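Roltero Road Marking Paint, white, solvent free

Roltero is our paint for crossings, parking bays and yard lines. We make it in Prellitz since many years, and most of our customers are small towns, schools and firms with their own car park. The paint comes ready for use. You only need to stir it well, down to the bottom of the tin.

Sizes
Tin of 6 litres
Tin of 20 litres

Where you can use it
Roltero is made for asphalt and for concrete. On old asphalt with an open surface it needs more paint than on a smooth one, so please order a little extra. We do not recommend it on paving stones which move under load, as the line will crack in the joints.

How to apply
Sweep the ground and let it dry completely. Grease and oil must be removed with a cleaner. Mark the line with tape or a chalk string, then paint with a short roller or with a line machine. Two thin coats are better than one thick coat. Between the coats please wait 30 minutes in normal summer weather, and longer when the air is damp. Do not paint when rain is expected on the same day.

Old lines
Old paint which still holds well can stay and be painted over. Loose parts should be brushed away with a steel brush. 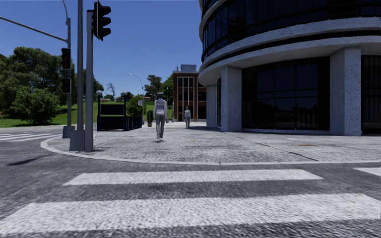 White crosswalk stripes on dark asphalt, the nearest one with a worn surface.

Storage
Keep the tin closed and free from frost. An opened tin should be used in the same season. Unopened it keeps for 2 years.

Delivery and questions
Orders which reach us before noon leave the warehouse on the same working day. For larger quantities, or if you are not sure about your ground, please write to Kuo-hua Su in our sales office. Customers in the north are served by our partner Ng & Kakar, with the same prices.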